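Skarness notebook, December, 6:40 a.m. start
Garment handling, turnaround rooms 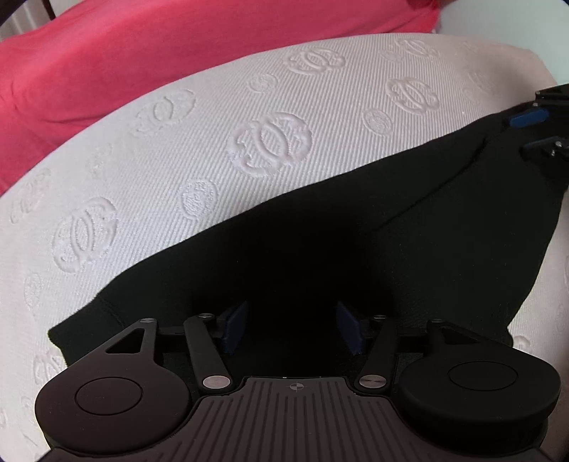
Third week of this and I still can't write down what it's supposed to save us. Smadi want 1,000 handling runs from our site before they'll talk about the next stage. We have 300. At the pace we keep on a decent morning, the rest takes us well past the date Joelle was given.

Today was dark clothing only. Pick up, shake out, fold in half, fold again, put down. I timed myself by hand first, the way I've done it for years, then with the grippers. By hand I don't think about it. With the grippers I think about every corner. Sleeves are the worst. If you take hold too near the cuff the rest of the thing swings and you start over, and starting over isn't logged as time, only as a "discarded run." I asked for discarded runs to be reported next to the good ones. Ghassan agreed. Nothing from Smadi yet.

What bothers me is the room sheet. Plarkport have already cut the minutes per room for spring, on the grounds that folding and sorting will be "assisted." Assisted by what? There is no machine in the building that folds anything. There's us, folding slower than before so that something may fold later. Joelle raised it at the 2 p.m. meeting and was told the sheet is a draft. The last draft went live without a word changed.

Wrists: sore again on the right by run 40 or so. Ghassan says the same but on the left, he leads with the other hand. We agreed to stop at 100 runs a day between the pair of us, whatever the target says. Writing it here so it's on paper.

To be fair to the thing, it grips better than I thought it would. I expected it to slide off thin cloth and mostly it doesn't. Ghassan thinks flat linen could be done by a machine within a couple of years. Maybe flat linen. I'd like to see it deal with a guest's things left in a heap, inside out, with a phone charger in the middle.

Jereo came up again as the site where it "went smoothly." Joelle knows someone there. They lost 6 posts on the linen side and the ones who stayed now do sorting plus checking what the machine gets wrong. Same pay.

To do
– ask who signs off the room sheet, and get a name
– discarded runs, chase Smadi
– light fabrics tomorrow, Ghassan to start, I'll take over after the break
– spare straps, the right one is fraying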